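# Nerano two-tier wire rack, white

Some shelves are bought for show and some are bought because the mugs have nowhere to go, and the Nerano is very much the second sort (though we do think it's rather nice to look at, too!).
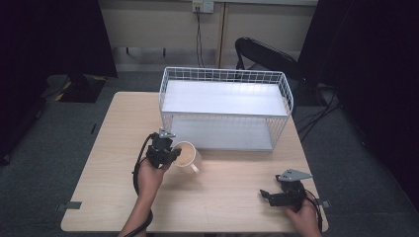 We've stocked it since May and it has quietly become the thing we recommend to anyone with a small kitchen, a shared office or a tea corner that has got out of hand. It's a simple rectangular rack with thin white wire grid sides and two flat white shelves, one down at the base and the other up near the top rim. The top is open, so tall things can stand on the upper shelf without bumping into anything, and the grid lets the light through, which keeps it from looking heavy on a pale worktop.

Most people put it with the long side facing them, mugs below and the lighter bits and pieces above – tea bags, sugar, the biscuits if they last that long. Jussara Trindade, who looks after our kitchen range, has had one by her own kettle for 2 years and keeps her seedlings in another.

**Good to know**

- Colour: white
- Levels: 2
- Assembly: the upper shelf drops in, no tools needed
- Cleaning: wipe with a soft damp cloth, then dry the wire well
- Delivery: about 4 working days
- Returns: within 12 days, unused please

The rack comes on its own, so mugs and tables are not included. If you're after something for the wall instead, have a look at the Sterkska rail, and for drawers there's the Huvico divider set, which we also keep in white.

Orders of 300 or more for offices and canteens go through our trade desk. Do write to us first, as we like to check the stock before we promise you anything.

Page updated 12/26/20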